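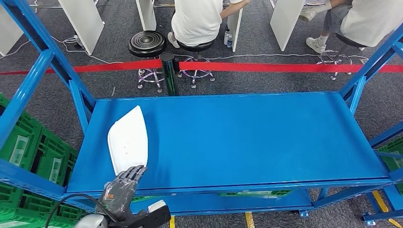 **Horside Swap Shed - January bits**

Quick one this month, typing on the bus, sorry.

Shed is open again after the break. Same hours, same door round the side, please not through the garden. Saturday was busy and the kettle gave up by eleven, so if anyone has a spare one going, bring it in.

Money first. We finished last year with £3,276 in the pot. Rent takes 3,000 of that when it falls due in September, so not as rosy as it sounds. Karla Espinoza has put in for a £300 grant from the Kinley fund for a new heater. No answer yet. Wear a jumper.

Things we want: kids' wellies, board games with all the peices, jam jars WITH lids, curtains. Working lamps too, Atif will test them.

Things we can't take: mattresses, car seats, paint, anything gas. Also no more encyclopedias. We have 3 full sets and they've been here since before I was.

Odd parts and covers off things - fine, but stick a label on saying what it came off. Masking tape and a biro will do. Last year we had a whole crate of bits no one could match to anything and most of it went to the tip, which cost us.

Mending table is back. Atif Jafri on toasters, zips and bike brakes. Not laptops, he's asked me to say that twice. Not laptops. Book a slot on the sheet by the till or just turn up and wait your turn.

Lift share to the Warraich Road tip still going, ask Karla, she has the van most weekends. Petrol money apreciated.

Keys: whoever has the spare for the back gate, please drop it through my letterbox.

2/1/25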